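Subject: Re: [parkgoers] Beltlow dining add-on, is it worth it?

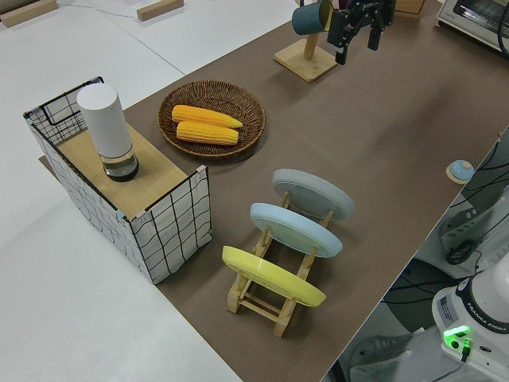

On a night in August, Murthy wrote:
> We went ahead and bought the dining add-on for Beltlow this time. 795
> for the family, which sounds like a lot until you see what they charge
> at the gate for a burger. You get 2 table meals a day and a snack, and
> the booking line swore up and down that Cellico is included. That's
> the one by the lagoon with the boats going past. The kids are wild
> about it. Plus you skip the regular line! I don't see how you lose on
> this one. Has anyone here run the numbers, or do you all just pay as
> you go?

I ran them last spring, and I came out behind, so take the cheerful version with some salt.

First thing, "included" is a slippery word at that park. Cellico was included for us too. Then we sat down and the server handed over a card with the add-on menu, which had four dinners on it. The fish was extra. The dessert everybody posts pictures of was extra. My daughter wanted the pasta with the shrimp and that was extra unless she took it without the shrimp. I'd ask the booking line to email you the menu before you go. They told me they couldn't, and maybe they've changed that, but I doubt it.

Second, look at what you really eat in a park in that heat. Two table meals a day is a lot of sitting. We used both on the first day and felt like we had spent our vacation waiting for the check. After that we were skipping lunch and grabbing something from a cart, and the unused meals don't roll over. They also don't refund. I asked at guest services and was given a coupon for a poncho.

About skipping the line: you skip the line to get your name put down. You don't skip the wait for the table. We stood by the lagoon for 90 minutes with a buzzer that only works if you stay on that side of the bridge. People with no add-on were seated before us because they had booked a time. So book a time, whatever they say about not needing one. The evening slots open at 6 in the morning and the good ones are gone before breakfast.

I'll give them the snack credit. It works at nearly any cart, and if you save them up and use them on the big pretzels you get your money's worth. I would not pay 795 for pretzels.

What we do now is stay at the Cleltier, across the road from the south entrance. It isn't fancy and the pool is small, but the rooms have a kitchenette and the shuttle mostly shows up. We eat before we leave, come back in the afternoon when the lines are worst anyway, make something easy, and go in again for the parade. One sit-down dinner for the whole trip, paid in cash, ordering whatever we like off the real menu. I kept the receipts both years and the second trip came in well under the first, and that was with my brother-in-law along, who eats.

Somebody will write back and say the add-on paid off for them. It may have — if you have teenagers and you order the steak every single night, I can see it. I'd still like to see the receipts. The math on the park's own page counts every meal at the highest price on the menu, and it counts a drink with each one that my kids never finish.

Murthy, you have until 2 weeks before arrival to cancel, or you did when I bought mine. Check your confirmation, it's in the gray type at the bottom.

One more thing on Cellico, the boats stop running at dusk. If the kids are going for the boats, get an early table.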